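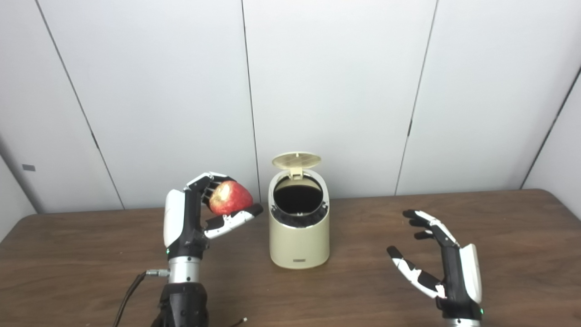 Kitchen and Waste Meeting, Hladun Street shared workspace
November 11, 2023

Present: Yurii Kostiuk, Uliana Dmytriv, the two Puvine desks (both of them, a first!), Fider upstairs by phone for the first half, and me taking notes. Vullness sent apologies and a list of complaints, which I read out.

Last time's minutes. Fine, except that I had put Yurii down as being in favor of the paper towels and he was very much against. Fixed now. Sorry, Yurii.

Small trash cans. This took up most of the evening, so bear with me. We've been talking since October about swapping the open wastebaskets for small cans with lids, the tabletop kind, cream colored with a round flip-up lid. Uliana likes them a lot. She says a lid is the only thing that's going to stop the fruit flies, and that cream goes with the cupboards (it does, I checked on my way out). Yurii's worry is size. He thinks a can that sits on a table will be full by lunchtime if everyone keeps stuffing takeout boxes in it, and he wanted to know who empties it then. There was a bit of a silence after that one.

We went back and forth on hinged lids versus the lift-off kind. Puvine had lift-off lids at their old place and the lids wandered off and ended up under plants. So hinged it is, everybody agreed, even Yurii. Fider asked if we could get the pedal sort and Uliana pointed out that you can't very well step on something that's on a table. Fider then said they'd thought we were talking about the floor ones. We went over it again from the top.

Agreed: we buy 2 to begin with, one for the long table and one for the coffee counter, and see how they do. Uliana orders. The big bin by the back door stays where it is, and takeout boxes go in there, please, folded flat.

Food scraps. Cores, peels, tea bags and coffee grounds go in the small cans, with a liner. I asked about bruised fruit, because I feel strongly about this! An apple with a scuffed patch on one side is still a perfectly good apple and I don't want to find them in the trash. Yurii said he won't eat one with a soft spot. I said cut the spot off. We settled on a plate for the marked ones next to the fruit bowl, and anything left on it at the end of the week comes home with me for sauce. If you'd like a jar, tell me before I run out of sugar.

Fruit order. Vullness wrote that there are too many apples and never any pears. Puvine said they'd happily eat the apples. We're keeping the red ones and adding a few pears, and I'll have a word with the shop.

Liners. Yurii found a box of 300 and thinks that's plenty for the winter. Uliana wants to be sure they fit before we open it, as the last lot slid down inside the basket every single time somebody dropped something in. She'll hold off until the cans arrive and try one with the lid closed as well.

Money. There's 497 in the kitchen jar according to Uliana's count, and the cans come out of that. Nobody objected. Fider still owes for October and said so themselves before hanging up, which I thought was decent.

Other business. The sponge. We are not discussing the sponge again until Vullness is in the room.

To do:
Uliana: order cans, test the liners
Yurii: label for the back door bin, in large letters
Me: shop about pears, plate for marked fruit, sauce
Fider: October money

Next meeting same place, after the cans have had a couple of weeks of use. Puvine is bringing cake, and forks this time.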